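Stamping for science: a chat with Birgit Kasten

I got to Birgit Kasten's lab at Pekell just before 3 in the afternoon, which she says is the messy hour. She shook my hand, then looked at her own to check she hadn't left colour on me.

Birgit works on Marnular, a project that teaches robots by having people do the job first with a hand-held gripper. No remote controls, no coding each move. You pick up the gripper, you do the thing, and the camera on it records what your hand would have seen.

The job is stamping — press a block on a pad of colour, carry it over, press it on paper. "Everyone thinks it's a kid's game," she told me. "Then they try it with two plastic fingers and go very quiet." 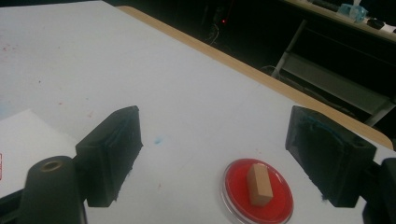 Block on the red dish, fingers open.

I asked why stamping, of all things. "Because you can see the mistake," she said. "If you push too hard or come in on a tilt, it's right there on the paper. With stacking cups I'd have to argue with you about whether it went well."

Her team recorded 412 runs and kept 400 for training. The other 12 had camera dropouts, and she's still a bit sore about them. What she wouldn't let anyone throw out were the clumsy runs, the ones with a second grab or a crooked landing. I said I'd have binned those first!

"So would I, once," she laughed. "But a robot that has only watched perfect people has no idea what to do when it's a centimetre off."

She doesn't wipe the table between runs either, so the model can't lean on everything looking spotless.

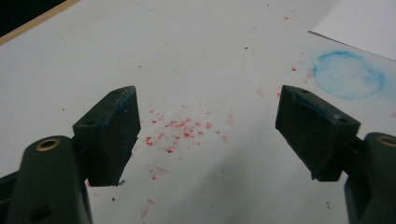
What 44 clumsy runs can do

Birgit's favourite result came from a small test. She trained one model with 44 clumsy runs mixed in and another on tidy ones alone, then let both loose on the same table. The first recovered from bad grabs far more often. Her colleague Srivastava made her repeat the whole thing before he'd believe it — fair enough, I reckon. 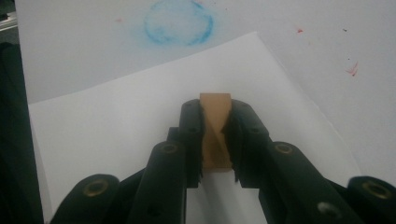 I'm no engineer, so I kept coming back to the hands. How do you get a plastic finger to hold a bit of wood steady while you press down with it? Birgit put it mostly down to the pads, and with the block gripped upright over the paper you can see their ragged fringes poking out along the wood. "Ugly, but they grip," she said. The next set, from a supplier called Cester, is due in June, and she wants to know if neater edges change the results at all. Then she handed me the gripper and told me to have a go. My stamp came out sideways, and she asked if she could keep the recording.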